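Home | Reviews | Interviews | Live | Gear

Grevier's "Jedthorpe" is the synth-pop record I've wanted since March

I put this on for a walk and did two extra laps of the park so I wouldn't have to stop it! Grevier has always been good at hooks, but the singles were so busy that you sometimes lost her voice in there.
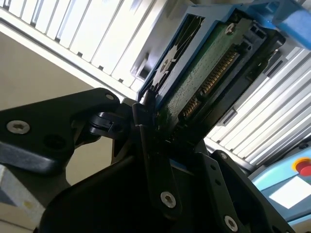

On these 12 songs she's right up front, a little hoarse, half laughing on "Ruiz-Ortega" (named for the street she grew up on), and it suits her so well. The bass on that one is huge. I played it 3 times before I moved on.

The middle sags a bit. "Pale Motor" and the interlude after it share the same drum loop, and I'd have kept the interlude – it's prettier.
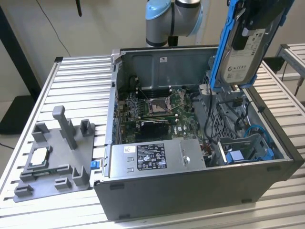 Then "Brosimach" comes in with that wobbly organ and I forgave everything. It runs almost seven minutes, the last 2 of them just her humming over a kick drum, and I'd happily take more.

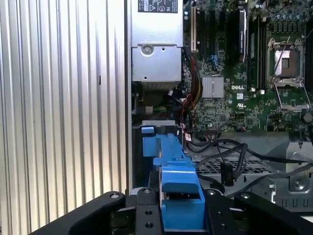
Is it worth buying if you already have the singles?

Only two of them are on the album, both in new mixes, so you'd be getting plenty you haven't heard. Play it loud, or at least with decent headphones.

Recent reviews
Slow Harbor, "Tin Weather"
Five club EPs for spring
Marlow Pike live at the Annex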